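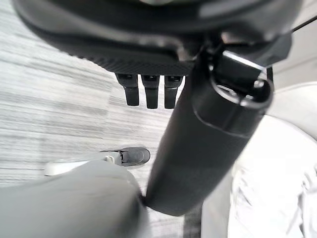 Wuvstead, June

Student projects | Local history

Our group wanted to know why the old market street in Wuvstead bends two times before it reaches the river. On the modern map there is no reason for it. The ground is flat and no large building stands in the way.

We were 4 students and we used two sources. The first was the town plan of 1771, which the library keeps as a copy on thick paper. The second was the rent book of the Bellis mill, where the tenants are written down by the side of the street on which they lived. The handwriting was difficult for us, and we needed the first weeks only to learn the letters.

The plan shows a small stream, the Brenska, which crossed the street in two places. Today it runs in a pipe and most people in the town do not know its name. The bends of the street are at the same points where the plan has bridges. We think the carts had to turn there to cross the water straight, as the bridges were narrow.

We walked the street and measured it with a tape. Between the two bends we got 175 meters. The plan uses an old unit and we could not find a sure value for it, so we compared only the shape and the order of the houses. The order agrees well on the north side. On the south side three plots are missing - they were probably joined when the mill was made bigger.

One question stays open. The rent book names a third bridge, called Grarnia, but the plan does not have it. It could be older than the plan, or it could be only a board over the ditch. We asked for the church accounts, but they were at the binder and we could not read them before the end of the term.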